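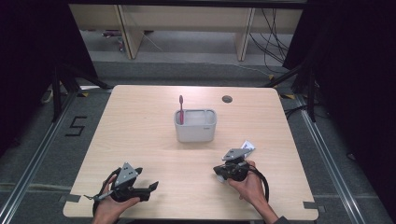
**A Place for the Toothbrush**

Most households buy a toothbrush holder once and then forget about it for years. It sits by the faucet, collects a ring of dried toothpaste, and gets noticed only when guests are coming.

At Després, a housewares store in downtown Berkstead, the bathroom aisle carries 13 kinds. The cheapest are plain cups. The ones that sell best are plastic caddies with divided compartments, which keep the brushes apart and leave a slot for the toothpaste tube. White outsells every other color, and the store reorders it each September when students move into the Nurkdale apartments.

The cup has its defenders. It is easy to wash and hard to break if you buy the right one. But brushes in a cup lean on each other, and the heads touch. A divided caddy holds each brush upright with the bristles clear of the rim, so they can dry in open air.

The trouble is at the bottom. Water runs down the handle and stays there. Hiniretti, a small company that makes bathroom goods, redesigned its caddy last year so the divider lifts out – a change customers had been asking for since the first batch of 500. Older models need a bottle brush and some patience.

Cleaning takes 10 minutes, most of it soaking. Use warm water and dish soap, scrub the corners, rinse, and let the holder dry upside down before the brushes go back in.

Size matters too. Measure the shelf first, and check the width of the slots if anyone in the house uses an electric brush. Many of those handles won't fit.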